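Cirnivow Adjustable Desk, Urora Series
Owner's Guide, Section 4: Raising the Desk and Setting Heights

Read this section before plugging in the control box. The legs, crossbar and top must already be joined as shown in Section 3. If the top is not yet screwed down, go back and finish that first.

Before you start

You will need the hex key from parts bag C, a tape measure and a grounded wall outlet. Two people should turn the desk over. Do not lift it by the crossbar or by the top alone.

CAUTION: Keep hands, cords and chair arms clear of the space between the top and the legs while the desk is moving.

4.1 Turning the desk upright

1. Check that both motor cables are pushed all the way into the control box. You should feel each plug click.
2. Stand one person at each end. Grip the legs just below the side brackets.
3. Tip the desk onto its front edge, then lift it onto its feet together.
4. Turn the leveling pads under each foot until the desk does not rock. Carpet may need another adjustment after the first week.

4.2 First power-up (reset)

The desk has to find its lowest point before it will accept any other command.

1. Plug in the power cord. The display shows two dashes.
2. Hold the DOWN button. The desk lowers slowly, stops, rises a little and stops again.
3. Release the button when the display shows a number.

Note: If the display shows E2, one leg has lost its signal. Unplug the desk, reseat both motor cables, wait a full minute and start over from step 1.

Note: The reset has to be repeated after a power failure or any time the desk is moved with the cord unplugged.

4.3 Finding your sitting height

1. Sit with your feet flat on the floor and your back against the chair.
2. Let your upper arms hang and bend your elbows to a right angle.
3. Raise or lower the desk until the top is just under your forearms.
4. Press M, then 1. The display flashes once to show the height is saved.

Repeat for standing height, in the shoes you normally wear, and save it as 2. The highest setting is 1195 mm. With the thicker Akpalu top fitted, stop at 1099 mm if the desk stands under a wall shelf.
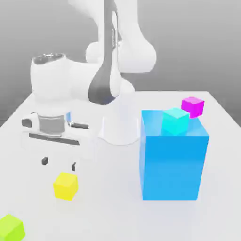
4.4 Locking the buttons

Hold M for five seconds. The display shows LOC and the buttons stop responding. Hold M again to unlock. Use the lock if there are small children in the home.

4.5 Cable slack

Raise the desk to its highest setting and look at every cord that runs to the floor. None should be tight. Fasten the power strip to the underside of the top with the Grarnon clips, leaving the switch where you can reach it.

CAUTION: Do not run cords through the gap beside the motor housing. They can be pinched when the desk comes down.

4.6 Care

Wipe the top with a damp cloth and dry it. Do not use scouring powder or solvent. Tighten the frame screws every six months. The columns are greased at the factory and need no oil.

Replacement clips are part number 428. Order them with the card at the back of this guide, and write the serial number from the control box label in the space provided.

Continue to Section 5 for the drawer and monitor arm.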